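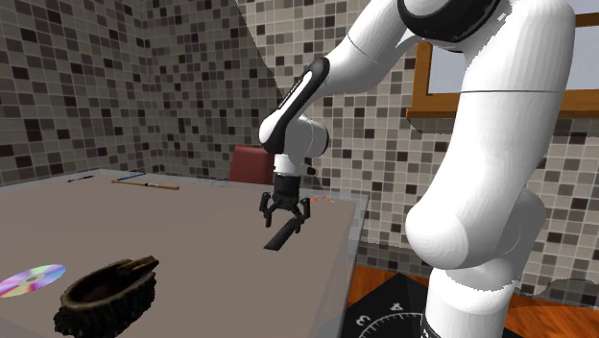
Fingers open over the gray stick. Disc and brown bowl up front.

Skirkow Challenge, Student Division > Team Logs > Idia (Bodura Tech Club)

dzifa_a
Posted 03/12/2021
Okay, log time! We're the Idia team from Bodura and we picked the tabletop pick-and-place task, all in simulation. I wrote most of the grasp code, so you can blame me for that part. Ivone did the room and the table.

Last night I ran 200 tries at the dark gray cylinder and got 175 good lifts, and I was so happy I woke up my roommate. Then I let the cylinder start at any angle on the table, and it went to pieces. When it lies on a diagonal the wrist has to turn to match, and my code keeps picking the long way around (it runs right into the joint limit and just sits there).

Has anyone dealt with this? The gripper is symmetric, so half a turn either way should be the same grasp to it, right?

archie_mackay
Yep, same grasp. Fold your target angle into a half turn before you hand it to the solver, then take whichever version is closer to where the wrist is now. It's a few lines. We lost a week to this in August.

My bigger question is why the table has so much junk on it. Pens, a paintbrush, a CD, that bowl thing. The rules don't ask for any of it. I'd strip it down to the cylinder, get a solid number, and add stuff back later if you have time.

ivone_leite
The junk is my department lol. The bowl stays! It's the lumpiest shape we have, and I want the planner to have to deal with a rim that isn't a nice circle.

archie_mackay
Sure, but then when a run fails you don't know if it was the grasp or the clutter. You're debugging two things at once.

dzifa_a
I'm sort of with Archie on this one, sorry Ivone. But the pens are way at the back and the arm doesn't go near them on this task, so they can stay put. Anyway, I've been checking finger contact from the hand view:

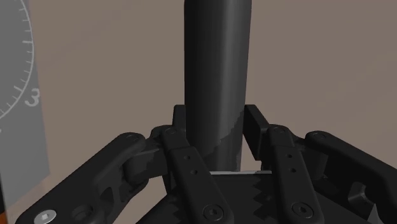
Hand view, cylinder between the pads.

I love this view. From the room camera a bad grip and a good grip look pretty much the same to me, and in close like this I can see where the pads sit. My plan is to train on this view only and drop the room camera. It's half the data and it trains so much faster!

iona_j
Please don't drop the room camera. Look how much of that view is fingers. Once the cylinder is up between them it's blocking the whole middle, and you've got hardly anything left to tell you where the table is. Fine for closing the hand, not great for finding a place to put something down.

Also, are those jagged shadow edges on the lower part of the cylinder coming from your shadow map setting? Ours did that until we raised the resolution. If you train on them the network may decide they're part of the object.

dzifa_a
Ugh, you're right about the shadows. I'd looked straight past them. Will bump the setting tonight.

davina_carnegie
I mentor the Tudose team, so take this as coming from the competition. I'd keep both cameras and run the room one at a lower rate. We went with the hand view alone last season and placed 11th, and most of our lost points were on the put-down.

On the clutter I disagree with Archie. Leave it in from the start. Students who clean the table first never get around to putting things back.

archie_mackay
Some of us do!

ivone_leite
Thank you Davina!! Wide view of the layout for anyone who wants to argue about where things go:

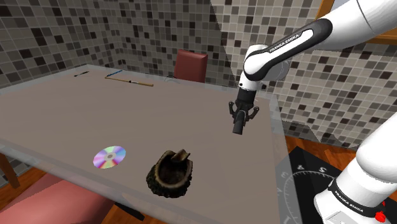 Room camera, gripper empty, bowl next to the disc.

I could slide the bowl farther from the middle if that keeps the peace. The disc I'd like to leave because of the rainbow reflection. It's a good test of whether the vision part freaks out over shiny stuff.

iona_j
That's a nice room. I'd worry about the wall tiles more than anything on the table. All those little light and dark squares are a lot of detail for a small network. Try a run with plain walls and compare.

dzifa_a
Update: half-turn fix is in and the wrist has quit doing the long way around. I've only done 45 runs with random angles so far, so no big claims yet. Keeping both cameras. Bowl is staying, Ivone wins. Plain walls go in the queue for tonight, and I'll post both sets of numbers when they finish.

archie_mackay
Post the failures too, please. Those are the ones I want to see.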